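Moving house with a piano - worth it or let it go?
Removals and Moving Day board

grurside_lass
Hello all, I'm hoping for some kind advice. We're leaving Grurside in June for a first floor flat, and I have my gran's upright piano to think about. I've had two quotes just for the piano, 280 and 475 pounds, and I can't for the life of me see why they're so far apart! It hasn't been tuned in years, but I learned on it and I'd miss it terribly.

DamilolaF
Oh, please keep it if you possibly can. I let mine go when we moved and I still think about it (my husband is tired of hearing so). Ask both firms whether the stairs are included - I'd bet my teapot the cheaper one is pricing for ground floor to ground floor.

Hauke K
I'm going to disagree, gently. Add tuning and any repairs to the move and you could have a decent second-hand digital for 300 and play it with headphones at midnight. A first floor flat means neighbours, remember. 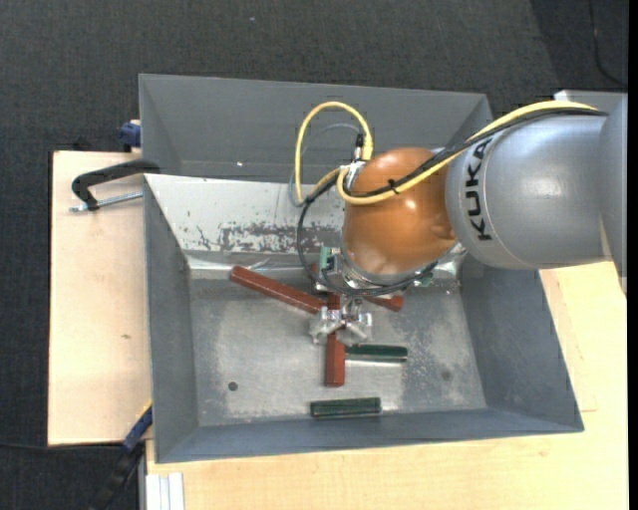 Re: Moving house with a piano

DamilolaF
Hauke, a digital isn't her gran's piano though, is it? Some things you don't price up like a sofa.

Hauke K
Fair enough, but she did ask if it was worth it!

Arif Nair
I'm with Damilola on keeping it, though I'd get a tuner round before you book anybody. Mine charged me 100 and told me plainly what was wrong and what could wait. Measure the turn on the stairs as well, with the banister in.

grurside_lass
Thank you, you've all been lovely. The cheaper quote was for ground floor only, so well spotted, Damilola. Tuner is coming first and I'll let you know what he says.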